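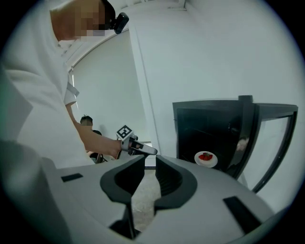 회사소개

Urov는 사무실과 공유주방, 소규모 숙박시설의 비품 관리와 정기 청소를 맡는 회사입니다. 건물 관리사무소에서 설비를 담당하던 Dwynwen Nicholas와 호텔 객실부 출신의 Ffion Gough가 함께 설립했습니다. 처음에는 같은 건물에 입주한 사무실의 탕비실만 관리했고, 이후 거래처의 요청에 따라 객실과 공용 세탁실로 업무를 넓혔습니다.

현재 직원은 33명입니다. 현장팀, 물류팀, 고객지원팀으로 나뉘며 현장 직원은 모두 직접 고용합니다. 신입 직원은 21일 동안 선임과 한 조로 근무한 뒤 담당 구역을 배정받습니다. 구역은 한 번 정해지면 자주 바꾸지 않습니다. 담당자가 바뀔 때는 전임자가 작성한 구역 노트를 넘겨받고, 거래처에 미리 연락을 드립니다.

사업 분야

정기 청소: 주 1회부터 매일까지 계약할 수 있습니다. 바닥, 창틀, 화장실, 탕비실이 기본 범위이며 외벽과 고층 유리는 취급하지 않습니다.

비품 관리: 휴지, 세제, 종이컵, 원두 등을 정해진 수량에 맞춰 채웁니다. 창고에 상시 보관하는 품목은 819종입니다. 목록에 없는 물품은 따로 견적을 내 드립니다.

객실 정비: 객실 수가 적은 숙소를 대상으로 침구 교체와 퇴실 점검을 진행합니다. 세탁은 협력사 Radau가 담당합니다.

거래처 현황

계약을 유지하고 있는 거래처는 119곳입니다. 이 가운데 Wynne 빌딩은 설립 첫해부터 거래한 곳으로, 지금도 전 층의 탕비실을 관리하고 있습니다. 계약은 1년 단위이고 해지는 한 달 전에 알려 주시면 됩니다. 위약금은 없습니다.

점검표 열람

작업이 끝나면 담당자가 Trellum에 점검표를 올립니다. 거래처에서는 발급받은 계정으로 방문 시각, 작업 항목, 보충 수량을 확인할 수 있습니다. 수정 요청도 같은 화면에서 접수합니다. 종이 점검표가 필요한 곳에는 월말에 한 부를 보내 드립니다.

운영 원칙

견적서에는 인건비와 자재비를 나누어 적습니다. 파손이 생기면 당일에 알리고 처리 방법을 협의합니다. 열쇠와 출입카드는 본사 보관함에서 관리하며 반출할 때마다 이름을 기록합니다. 단가는 매년 3월에 조정하고, 변동이 있는 품목은 별도 표로 안내합니다.

문의

상담은 평일 오전 9시부터 오후 6시까지 가능합니다. 신규 계약은 현장 방문 후 견적을 드리며 방문 비용은 받지 않습니다. 채용 문의는 채용 안내 페이지를 이용해 주십시오.

최종 수정일 2023년 5월 11일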